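Jakitz gripper back on laundry work after linkage fix

The Jakitz hand-held gripper that has been out of action at Drindudance is working again, the project said Sunday. Cause was a loose pin on the linkage. Small part, long hunt.

Snežana Milošević, who looks after the tool, first noticed the fingers closing out of line. One side reached the cloth before the other and thick sleeves kept slipping out. She swapped the finger pads, which did nothing, then took the plates off and found play at one pivot.

"I blamed the pads for two days," she said. "Should of started with the pins."

New pin in, rod cleaned, both fingers lined up against a flat block. The tool then has to pass 100 open-and-close cycles with nothing between the fingers before anyone takes it near clothes. It passed on the second try – a screw on the left side needed another quarter turn.

After that it's soft stuff. Cuffs are the usual check, because a ribbed edge bunches up and shows if one finger is pulling harder.

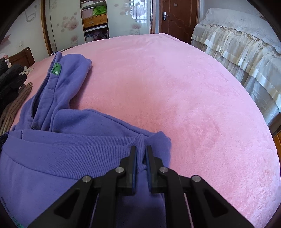 The gripper closed on the cuff of a purple fleece garment, laid out on a pink blanket.

The log stood at 2496 grips when the tool was pulled. Drindudance had planned a full service at 4000 and will now do one every 8 weeks instead, whatever the count says. Pins get checked by hand, pads get wiped with a damp cloth, no oil anywhere near the fingers. Oil ended up on a bath towel in May and it took a while to get the grip back to normal.

Spare pins come from Karagiannis, the supplier, and a second set is on order. Milošević wants a full set of linkage plates on the shelf too, but that has not been agreed yet.

A second tool, known as Hola, has the same pivots and wil be opened up next. No faults reported on it so far. Work with the repaired gripper carries on in the meantime, mostly sleeves and waistbands.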